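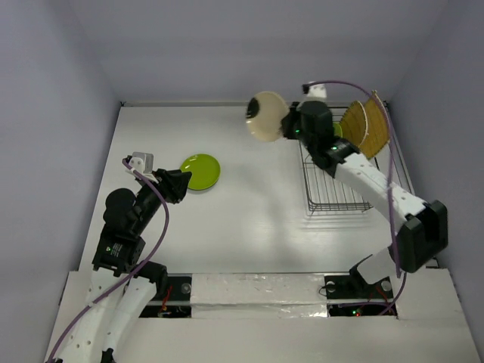 Kitchen Supplies / Dishwashing / Hand Dish Soap

Moven Dish Soap Concentrate, Unscented

Item no. 871
26 fl oz bottle with measuring cap
Sold singly or in a carton of 3

Moven is a concentrated liquid soap for washing dishes by hand. It is made for kitchens that go through a lot of plates and cups in a day, such as break rooms, church halls, small cafes and rental cabins. It has no dye and no added scent. The liquid is clear and slightly thick, and it pours at normal room temperature without shaking.

Use it on plates, bowls, glasses, flatware, mixing bowls, cutting boards and most pots and pans. It can also be used on sealed countertops and plastic trays if they are rinsed with clean water afterward.

How to use

Sink washing: Add 2 capfuls to a full sink of warm water. Scrape food off the dishes first. Wash glasses, then flatware, then plates, and leave greasy pans for last. Change the water when the suds are gone or the water looks cloudy.

Direct use: Put a few drops on a wet sponge or cloth. Add more only when it stops making suds. Most people who switch from regular dish soap use too much in the first week, and the dishes then need a second rinse.

Soaking: For baked-on food, cover the bottom of the pan with hot water, add half a capful and leave it for 20 minutes. Starchy food such as oatmeal or mashed potato comes off more easily after a cold soak.

Pump bottle: The concentrate can be thinned for use in a Silta counter pump. Fill the pump halfway with water, then add the same amount of concentrate. Pour slowly down the side to keep it from foaming. Thinned soap should be used up within a month. Wash out the pump before refilling it.

Surfaces

Glazed dinnerware, glass, stainless steel and hard plastic can all be washed with Moven as often as needed. Brightly colored plates will not fade from the soap itself, but rough scouring pads can dull a shiny finish. A soft sponge or a nylon brush is enough for everyday washing.

Seasoned cast iron can be washed quickly with a small amount, then dried right away and wiped with oil. Wooden boards and spoons should be washed and rinsed without soaking. Do not use Moven on unsealed stone, raw aluminum or pieces with metal trim that is already worn.

Do not use in a dishwasher. It makes too much foam and can cause leaks.

Hard water

In hard water the soap makes fewer suds. It still cleans, but you may need half a capful more per sink. If glasses dry with white spots, the spots are minerals from the water. Wipe the glasses with a cloth dampened with white vinegar, rinse and dry by hand.

Storage and handling

Keep the bottle upright with the cap closed, out of direct sunlight. An unopened bottle keeps for 2 years. If it freezes, let it thaw indoors and turn it over a few times before use. Cartons shipped to unheated addresses in February may arrive cloudy. The liquid clears once it warms up.

Keep out of reach of children. If soap gets in the eyes, rinse with plenty of water. Do not mix with bleach or other cleaners. Wear gloves if your skin is dry or cracked.

Goes with

Silta counter pump, white
Skoryk nylon dish brush, long handle
Skoryk replacement brush heads, pack of 2
Idodden cotton dish towels, plain weave

Customer comments

"We use this at the lunch counter and one bottle lasts us around 3 weeks. I like that it doesn't smell like anything. The cap gets slippery, so I keep a rag next to it."
Hanna Sydorenko

"Good soap, works fine on greasy pans. Took off a star because the measuring lines inside the cap are hard to see."
Arlo Kincaid

"Does the label come off for refilling? I'd like to reuse the bottles in our cabins."
Yevdokiia Pylypenko

Reply from the store: Yes. Fill the bottle with hot tap water, wait ten minutes and peel from the corner. If you refill it with anything else, please mark the bottle clearly.
Alfie Hollis, customer service

Shipping and returns

Single bottles ship in a padded box with the cap taped. Cartons ship in their own box. Orders placed on a weekend are packed the next working day. Unopened bottles can be returned within 26 days of delivery. If a bottle leaks on the way, send us a picture of the box and we will replace it. You do not need to send the leaking bottle back.

Page last updated Sun 5 July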